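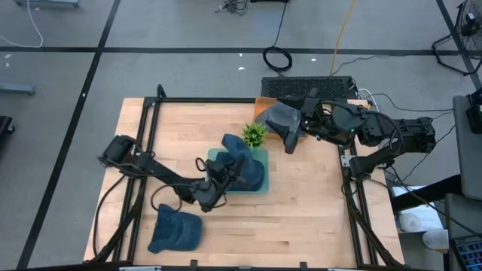
## Site visit, Clerovitz lab, Nov 28, 2019

Purpose: collect inputs for the June equipment request. Host was Ognjen Georgiou. Waltraud Leitner attended for purchasing.

The cell is a two-arm setup on a butcher-block top inside a black aluminum extrusion frame. Work during the visit was handling of soft household items, with a dark blue slipper on a teal tray as one of the pieces. Georgiou puts the bench footprint at 24 square feet, before floor space for cabling. Our bay at Felton has room for one such bench. Cable routing should be a separate line in the request; the quote from Skeleo leaves it out.

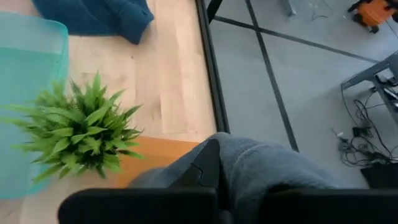 **Felton Automation Planning Group**

Gray cloth, bunched into folds, was also on the table, next to a small green plant and an aqua container. Parts like these put wear on the finger covers, and Georgiou budgets for them as consumables.

Figures to carry forward:

- Finger covers: $373 per set, 3 sets per year
- Frame and top, Zapata: $800, delivery extra
- Arms: Skeleo to requote with spare wrist cables

Leitner wants the service terms in writing before the arms go on the request. Open item: whether the existing circuit in the bay can carry both arms and the control computer.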